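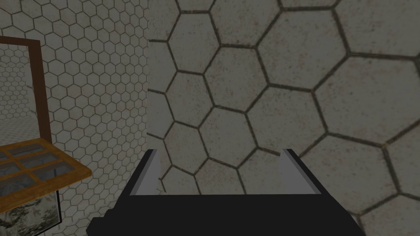
Wutovon sim, bathroom run 616: the one that went wrong
Jun 5, 2019

So I spent most of May chasing a fault in our simulated bathroom, and run 616 is my favorite (well, least favorite!) of the bunch. The arm would drift toward the hex tile wall with its fingers wide open and nothing in them, and the stop we'd set for getting too close never fired.

Trygve Isaksson found the cause: two walls had swapped names in the scene file, so the distance check was measuring to the wrong one. Fixed now, and I've rerun it 4 times with no drift. The Zurnlow kitchen is next, and I'm checking its wall names first.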